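Heat pump water heater in a small basement, worth it?
4 replies · 774 views · 2 min read

mayuree_p
Hi all, first post after a long time of reading! Our old electric tank is on its way out and my husband and I are thinking of going with a heat pump model, the Harnis, which our installer (Closum, if anyone has used them) keeps steering us toward. The basement is small and already chilly in the winter, and it has one little window and a door that we keep shut because of the cat. My worry is that the thing will pull heat out of the basement, and then our furnace has to put it right back, and where's the savings in that? We do have solar on the garage roof, if that changes the picture. I'd love to hear from people who have lived with one through a real winter and not just a mild November.

Kwabena Sulemana
Welcome, Mayuree! We put ours in 2 years ago and I would do it again tomorrow. Yes, the basement got cooler, and yes, my wife noticed before I did (she does her sewing down there, so I heard about it). But our bills went down every month, even in the coldest part of the year, and in summer it dries the air so nicely that we gave away our dehumidifier. With solar you're in an even better spot, because you can set the timer so it does most of its heating in the middle of the day while the panels are working.

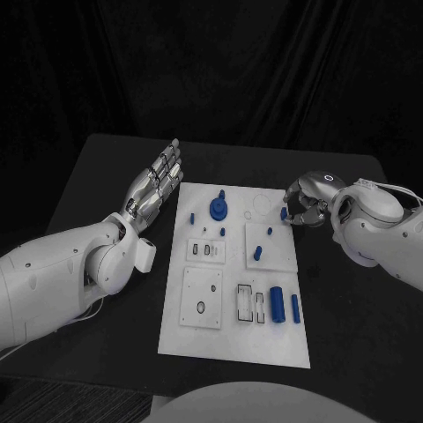 The one thing I'd ask Closum is how they plan to get enough air to it. A closed door on a small room is the part of your post that made me sit up. We swapped ours for a louvered one and it made a big difference, and I'm sure you can find one that the cat can't get through.

Mudassar N.
I'm going to disagree with Kwabena a little, with all due respect, because I've enjoyed his posts on here for years. A lot depends on what heats the house. If your furnace is gas and gas is cheap where you live, then fine, you're borrowing cheap heat and the numbers still come out all right. If you have electric baseboards like we do, then in January you're paying full price for every bit of warmth that tank takes. We have the Prosside and I like it, but I switch it over to regular electric mode for the cold months and I don't believe I lose much by it. Also, they hum. Ours is under a bedroom and my daughter complained until we put rubber pads under the feet.

Kwabena Sulemana
Fair point on the baseboards, Mudassar, and I should have said we're on gas. I still think you'd do better leaving it in heat pump mode, even in January. The heat it takes from the room comes out of your baseboards one for one, so at worst you're even with regular electric mode, and any warmth the basement picks up from the ground or from the dryer is a bonus. Try it for a month and tell me I'm wrong!

sunee_r
Mayuree, before you sign anything please call your utility and ask about rebates. Ours had one, but it had to be approved before the install, and my sister missed out on hers by 7 days, which still comes up at family dinners. Ask about ducting too. Our installer, Rojanasak, ran a duct so the cold air goes outside in winter, though he did warn us that the replacement air has to come from somewhere, and in a drafty old house like ours that means more cold coming in around the windows. I'm still not sure it was worth the extra money. The hot water has been wonderful though, and that's with two teenagers.

7 people found this thread helpful · Share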